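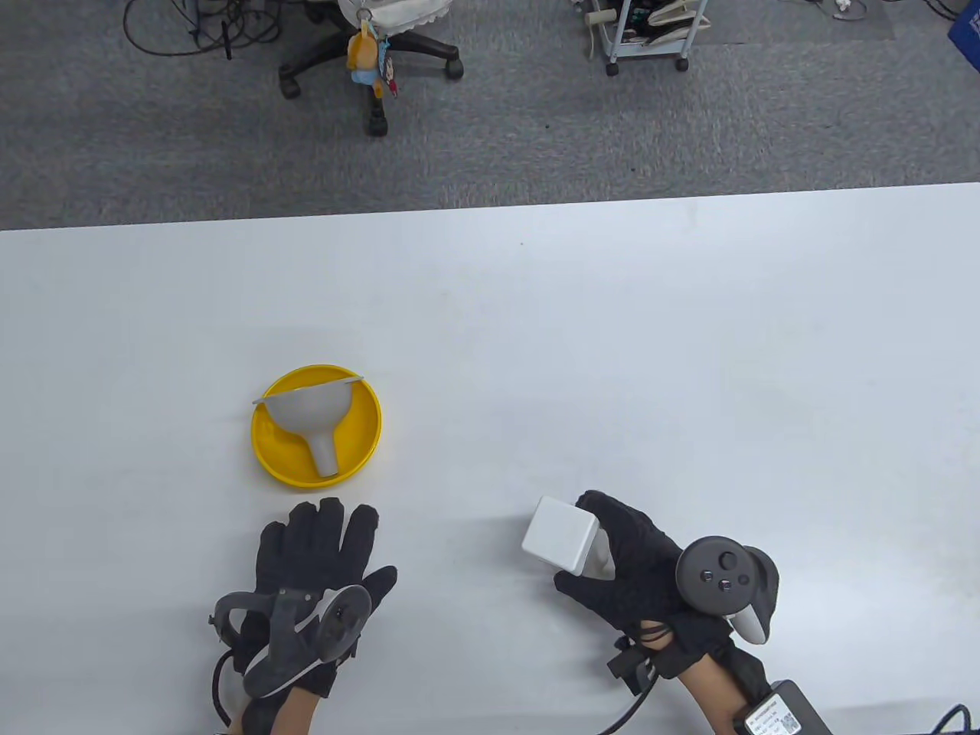
The robotics club at Nyanda has 73 students this spring, and the task everyone is talking about is the kitchen table challenge! Students put on the gloves and act out small chores by hand, and the recordings go toward teaching the club's robot arm, Irero, to do the same. Each glove carries a VR controller on the back, so the movement of the whole hand gets tracked while the fingers stay free to pick up something as small as a white cube. The funnel and the yellow bowl are this month's favorites - a funnel rolls in ways a cube never does, and the younger members love it.

The goal is 1,000 recorded tries before the Emedska student meet in July, where teams get 5 minutes and 40 points are up for grabs in the sorting round alone. Two first-year students are already working on a better way to label the recordings, and it looks great so far. New members are welcome at any level, and no coding is needed to start. Sign up at the club table outside the library.

Posted 17/03/2023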